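The Case for Smaller Mintages, Plainly Stated

By Mogens Snorradóttir
March 1, 2021

Collectors of modern silver have grown used to the word "limited." It appears on certificates, on shipping cartons and in the subject lines of dealer mailings, and it is applied to issues of very different size. A coin struck in a quantity of 3000 is described in the same language as a medal of which only 203 were made. Both statements may be true in a narrow sense. They do not carry the same meaning for the person who pays the premium.

It is the position of this column that private mints should publish a firm maximum for every collector issue before the first order is accepted, and should publish the final number struck once the dies are retired. The practice is old and the cost is small. Its absence has done more harm to the secondary market than any movement in the spot price.

The Kollum series illustrates the problem. When the first three designs were released, buyers were told that production would "reflect demand." Demand was strong, and production reflected it. By January the dealers who had taken early allotments were offering the same pieces at a discount to issue price, and those who had bought for a modest gain found that they owned bullion with a box. No promise had been broken. The terms were simply so loose that there was no promise to break.
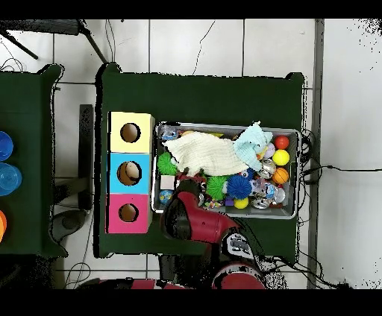 Three cubes and a bin of toys on a green table.

Defenders of open mintages make a fair argument. They observe that a fixed ceiling rewards the quickest buyer, who is often a reseller, and leaves the ordinary collector to pay more a week later. Lionel Entwistle, who wrote the sales terms for the Grenoris medals, has made this case in print more than once, and with care. He holds that an open order window of 16 days is kinder to the hobby than a ceiling that is reached in an afternoon.

There is merit in the order window. This column has supported it in the past and continues to do so for commemorative issues with a wide general audience. Yet a window and a ceiling can stand together. The mint may accept orders for a stated period, up to a stated maximum, with a limit on each household. If the maximum is not reached, the lower figure becomes the final mintage and is announced as such. Buyers then know the largest number that can exist before they commit their money, and the exact number soon afterward.

The objection most often raised in private is a commercial one. A mint that announces a low ceiling gives up sales it might have made. In a single season that is correct. Over several seasons the arithmetic changes, as the Delaunay program has shown. Its early pieces were held to firm numbers, the figures were printed on the certificate, and later releases found willing buyers at premiums of 40 percent over metal value. Those buyers were paying for the record of conduct as much as for the design.
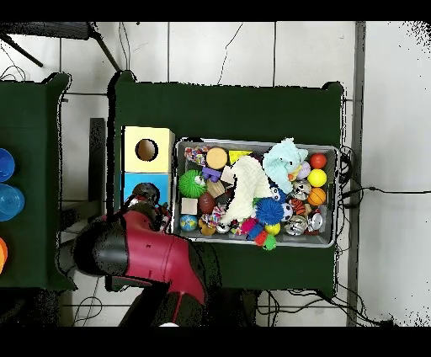 What Buyers Should Ask

Until the practice is general, the burden falls on the purchaser. A prospective buyer should ask the mint or its agent for the maximum mintage in writing. The buyer should also ask whether the figure covers all versions of the design -- proof, antiqued, gilded and colored pieces are often counted apart, and the total may be several times the number advertised. A third question concerns the dies. If they are to be kept for a later anniversary issue, that intention ought to be disclosed at the start.

Akex, a smaller house, answered these questions on a single printed page included with its last two silver issues. The page was plain and somewhat dull. It stated the ceiling, the versions, the order period and the date on which the dies would be defaced. Other mints could adopt the same page with very little change, and this column would welcome the opportunity to print their replies.

Dealers have a part in this as well. A shop that lists an issue as limited should list the limit beside it. Where the mint has declined to supply one, the listing should say so, and the word should be left out.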